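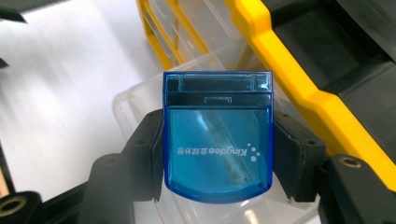

*A small blue plastic box between the gripper fingers, with a clear container and the yellow-framed organizer behind it.*

**Write down what "done" means**

Sep 27, 2019

I had a long, friendly argument with Humaira Bugti last week over the word "placed." She wanted it to mean the box is inside the container. I wanted it to mean the box is inside the container and the fingers have let go of it. We went back and forth through two coffees, and then Danish Awan wandered over and said he'd been counting it as placed once the box was over the rim. Over the rim! He'd been scoring that way since March.

So this is my pitch, and I know it's a boring one: small labs and small shops need a written rule for what counts as a finished pick, and they need it before they buy one more piece of hardware.

We do have standards in this field, and I'm glad of them. They cover speed, force, guarding, who can stand where. What they don't cover is the everyday stuff, like how far a part can slip in the grip before you call it a bad grasp, or whether a second try counts as the same try. Everybody fills that in on their own. When the folks on the Flindix project compared scores with us, we spent most of the call finding out that their 20 attempts and our 20 attempts were different animals (they threw out any run where the part got nudged first, and we kept them all).

See-through plastic is where I get really worked up. A clear or tinted box throws glare all over the place, the edges wander depending on the light, and people quietly swap it for a nice matte block because the numbers look better. I get it, I've done it! But if your rule sheet doesn't say which objects are in the set, and that they stay in the set, you're grading yourself on the easy half of the test.

Gerasimos Lambrakis thinks I'm asking for paperwork. He ran a line at De Graaf for over 10 years and he's seen rule books so thick that people signed them without opening them. Fair point. Mine is one page. It says what the start position is, when the clock stops, what a drop is, and who gets to call it when two people disagree. We taped it up next to the bench and it has already been scribbled on, and I'd take a scribbled-on page over a clean binder any day.

The part I haven't solved is old data. Tariq Dhanial wants to rescore everything from before the sheet. I'd just as soon mark it "old rules" and leave it alone, but he's stubborn and he has 4 boxes of notes to back him up. We're picking that fight up again after lunch tomorrow.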